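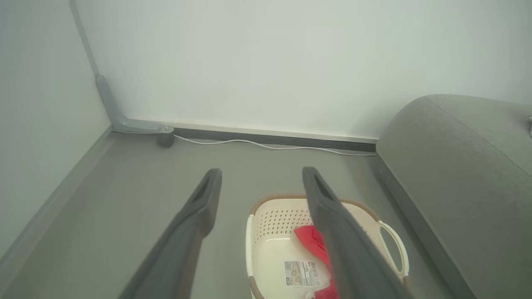
Fig. 3.1 Floor basket with brown rim, beside a gray sofa. One red item in it, label showing.

Chapter 3
Baskets, Bins and the Living Room Floor

Draft notes for second printing, E. Győri

What you'll cover: the catch-all basket. Where it goes. What belongs in it, what doesn't. Labels and wrapping. The 24-hour rule.

Key words: catch-all, drop zone, holding time, open storage

Most homes have one. A basket on the floor by the sofa, things go in, things stay in. In the Cludisdale home survey 65 households kept a basket or bin in the living room, and 30 of those couldn't name what was at the bottom. That's the problem this chapter works on.

Start with the basket itself. Light, handles you can get a hand through, holes in the sides so air moves. Fig. 3.1 is a good plain type, cream with rows of small round holes. Wicker is fine too but it snags knits. Lids: no. A lid turns a drop zone into a cupboard and then you stop looking.

Placement next. End of the sofa, by the arm. Not in the walkway, not in front of a heater. Perrin (Chapter 5) puts his by the door, we disagree on this, read both.

Now wrapping. New things often land in the basket still bagged, with the store label on. Decide the same day. Keeping it? Bag off, label off, put it where it lives. Returning it? Leave the label alone, barcode and all, and clip the reciept to it.

Holding time is 24 hours for anything new, one week for throws, toys and mending. Longer than that and it's storage, see Chapter 4.

Before you read on
Empty one basket at home. Sort into keep, return, move. Write down the oldest thing you found and how long you think its been there. Bring the list to class, we use it in the Killska exercise on page 71.

3.1 Choosing a size

Measure the gap first, then shop. Basket should clear the sofa arm by a hand's width so you can lift it straight up.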